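Home Bedding Reviews

Prellow Striped Sheet Set, Full: One Year of Use 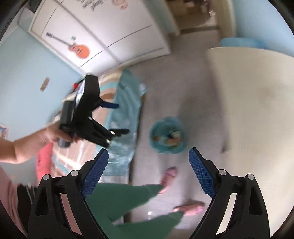 The Prellow striped set is a mid-price cotton percale sold as a flat sheet, a fitted sheet and two pillowcases. I bought the full size last November for the second bedroom, which gets more daytime use than the main one. The bed is sat on, worked at and slept in, and the sheets are changed every week. Ours is the beige, peach and white colorway, with a teal blanket over it and a pink pillow at one end, so the stripes are rarely seen whole. That affects how I rate the pattern, and I come back to it under Appearance.

Construction

The fabric is a plain one-over-one weave. Prellow gives the thread count on the band and I would not put much weight on it, as thread counts for percale are only useful within one maker's range. The more useful number is the weight of the set, which Prellow does not print. On a kitchen scale the flat sheet came out lighter than the Plasia percale it replaced and noticeably lighter than our old sateen. In the hand it is crisp and a little papery for the first few washes.

The stripes are yarn-dyed, which can be checked by turning a hem back and comparing the two faces. Color is equal on both. Printed stripes at this price usually show a paler reverse. The top hem on the flat sheet is deep, with a single row of lockstitch. The side edges are selvage. The bottom hem is narrow and, on our sheet, wandered slightly off line near one corner. It has held.

The fitted sheet has elastic all the way around. The pockets took our mattress with a thin topper and had a small amount left to tuck. With a thick topper they would not. Corner seams are overlocked and then topstitched, and this is the one place where the Prellow is clearly better made than the Plasia, which has the overlock only.

Fit and shrinkage

I measured the flat sheet before the first wash and again after the third. It lost more in length than in width, as woven cotton tends to. After the third wash the dimensions settled. The fitted sheet lost enough that the corners went from easy to snug. Anyone with a mattress near the upper limit of the stated depth should size up or look elsewhere.

One practical note on the stripe. It runs lengthwise on the flat sheet, so any skew in how the sheet is laid shows right away. Once the bed has been sat on, the bands go diagonal and stay there until it is remade. A plain sheet hides this. If the bed has to look straight at all hours, buy the plain version.

Washing

Warm wash, low tumble dry, no softener. The care label allows hot, and I used hot for 2 cycles to see what would happen. The peach band faded a shade and the beige did not move. I went back to warm. There was no bleed onto the white bands at any point, including the first wash, which I ran separately.

Wrinkling is moderate. Pulled from the dryer while slightly damp and put straight on the bed, the sheets are acceptable without ironing. Left in the basket overnight, they are not. The pillowcases crease worst at the hem and I iron those.

Drying time is short. This is the main benefit of the low weight and the reason I would buy the set again over sateen.

Wear

After a year there is light pilling in the center third of the fitted sheet and none on the flat. The pilling came up around the fourth month and has not increased much. I attribute part of it to the blanket, which has a brushed face and is dragged on and off the bed all day. The elastic has kept its pull. One seam on a pillowcase opened by 17 stitches and was closed by hand in a few minutes.

The fabric has softened and the papery feel is gone. It is still a cool sheet. In winter it needs a proper blanket over it, and people who feel the cold would do better with flannel or a brushed cotton.

Appearance

The colors are quiet and go with most things. Against the teal blanket the peach reads warmer than it does on the package, and the white bands look a touch creamy next to true white. None of this is a fault. Most of the time the stripe is visible only where the blanket has been pushed back, and at that scale it works well. Across the full bed with nothing over it I find it busy.

Compared with others

Plasia percale, solid: heavier, slower to dry, fewer wrinkles, weaker corner seams. The better choice for a guest bed that is made once and left alone.

Skaltitz linen blend: rougher at first, more expensive, and much more forgiving of being left in a basket. I had one set for a single summer and the fitted sheet was shallow.

Van der Merwe flannel: a winter sheet, included only because it is sold next to the Prellow in our local store. It pilled faster and across a larger area.

Problems

The size tag is sewn to a side seam with no indication of which edge is the head. I marked the head end with a stitch of colored thread.

The bag it comes in is made of the same fabric and has a button closure. The button came off the first time I used it. The bag is large enough for the set if everything is folded flat.

Replacement pillowcases are not sold separately in the striped pattern. They are sold in white and beige.

Verdict

A sound everyday percale with good seams, fast drying and stable color at warm temperatures. Marked down for the shallow pockets, the early pilling and the lack of spare pillowcases. I would buy the flat sheet on its own if Prellow offered it.

Rating: 4 out of 5

Posted 5 Dec 2024 in Bedding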